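Folding Cell Equipment Plan: Gallery
Haverford site, garment handling line
Posted Jan 7, 2018
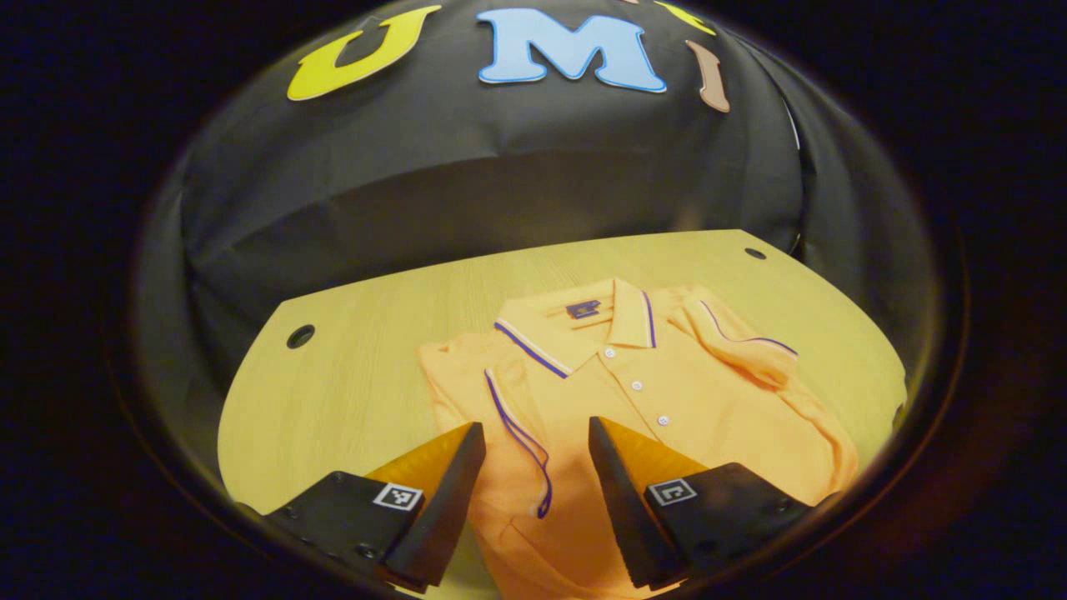 Hand-held gripper over a folded polo shirt, collar up. Fiducial marker on each finger.

The page collects what the Haverford site needs in hand before the equipment request for the folding cell goes to purchasing. One picture is up so far. The notes under it cover the items that can be priced now, the items that can't, and the order in which they should be bought. Quotes were taken from two suppliers, Odier and Brusstead. Gatberg was asked for table stock only.

Gripper, hand-held
Parallel jaw, two fingers, wedge-shaped tips. Odier quotes $907 per unit, assembled, without camera. Brusstead sells the body and the fingers as separate lines and the total comes out higher once both are added. The plan assumes two units from Odier. A third can be added at the same unit price until the quote lapses.

Finger tips
Treat as a consumable. Budgeted separately from the gripper, at $115 per set. Order four sets with the first purchase. Tips from the two suppliers do not interchange: the Brusstead mount uses a different screw spacing. Anyone reordering should check the mount before the part name, which is the same in both catalogs.

Fiducial markers
One per finger. Printed in house, no purchase line. Print size must match the value in the calibration file. If a finger is replaced, transfer the marker position from the drawing and run the width calibration again before any recording is kept.

Camera and lens
Wide-angle lens, round field, dark corners. The useful area is inside the circle and straight edges bow. Software that expects a flat rectangular view needs an undistortion step, and the engineering hours for that step are carried under integration. A narrower lens costs less but does not hold both fingertips and a full garment at working distance. Price is $191 per lens from Brusstead. Odier does not list a lens alone.

Table
Light wood-grain top with round holes through it. Gatberg can supply the same pattern or a plain top. The plain top is cheaper and was left in the plan as the alternate. Thin garments can catch at a hole edge during a drag, so if the holes are not needed for cable runs, take the plain top. Table height to be fixed before the arm base is ordered.

Backdrop
Black fabric. Low cost, bought locally. Specify a matte finish and allow enough width to cover whatever stands behind the table. Creases are acceptable. Lettering on the backdrop is optional and carries no budget.

Lighting
Not yet quoted. One side of the tabletop washes out slightly where the light falls on it, and the fabric picks up a pale band. Two diffused fixtures are proposed in place of one direct source. Hold this line open until the fixture sizes are confirmed.

Garments
Polo shirts are the first test item: collar, placket, buttons and striped trim all give usable edges. Buy in several colors and at least three sizes. Dark shirts should be included early, as contrast against a pale top tells very little about contrast in general. Garments used for trials are written off and do not return to stock.

Robot arm
Out of scope for the first request. The hand-held units let task recording start without it. The arm goes in the second request with its base, controller and guarding. Jaw travel on the arm-mounted gripper has to match the hand-held one, so both should come from the same supplier.

Integration
Fixed allowance of $2254 in the first request. Covers lens undistortion, marker tracking, mount brackets and cabling. Does not cover the safety review, which is charged to the site.

Order of purchase
1. Grippers and tips
2. Lenses
3. Table and backdrop
4. Lighting, once quoted
5. Garments

Open items
Lead time on Odier tips. Freight from Gatberg. Whether the Brusstead lens ships with its lock ring.

Further pictures will be added under the same headings as equipment is received.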